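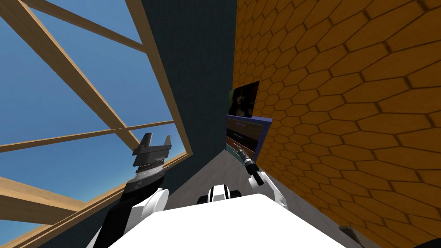
April, by our robotics correspondent

The trouble with teaching a robot to tidy a room is that rooms will not keep still. Curtains get changed, somebody paints the hall, and a machine that could find a cup perfectly well last month now waves its arms about in a puzzled sort of way. The team at Rutton have spent a good long while on this, and their answer is to let the robot practise in rooms that exist only inside a computer, and to make those rooms as peculiar as they please. An orange wall of raised hexagons meeting a dark teal one would give most decorators a funny turn, but to the two-armed robot at practice it is simply another place to learn in, with blue sky through the window behind its left gripper and a portrait on the wall to look past.

The method is called Veris, and the idea behind it is pleasingly easy to grasp (the sums are another matter, and I was shown rather a lot of them over a very good lunch). Each time the robot begins a practice run, the software shuffles the look of the room. Walls swap their colours and textures, the light moves, pictures come and go. The job itself stays the same, and so bit by bit the machine learns which parts of what it sees matter to the job and which are only wallpaper.

Shuffling of this kind has been tried for years, and it has a well-known snag. If you scramble everything at once the robot learns very slowly, or settles for a timid, fumbling way of moving that sort of works everywhere and works well nowhere. Veris starts gently, with plain rooms, and turns up the oddness only when the robot is coping. Should it begin to struggle, the rooms calm down again for a while, much as a kind piano teacher might go back to the easier book.

The group built 700 rooms for the main study and kept 40 of them hidden away until the very end, so that the robot could be tested on places it had never met. After that came the part everybody had been fretting over, which was a real robot in 6 real rooms at the Pristden site. It managed its reaching and grasping tasks in 5 of them. The sixth had a glossy cupboard door, and the reflections got the better of it every time, to the great disappointment of all of us standing there holding mugs of tea.

Reflections are next on the list, then, along with a faster way of making rooms. Robles, the firm that supplies the simulation software, is working on better glass and polished surfaces, and the Rutton team hope to have a new batch of rooms running on it before the summer.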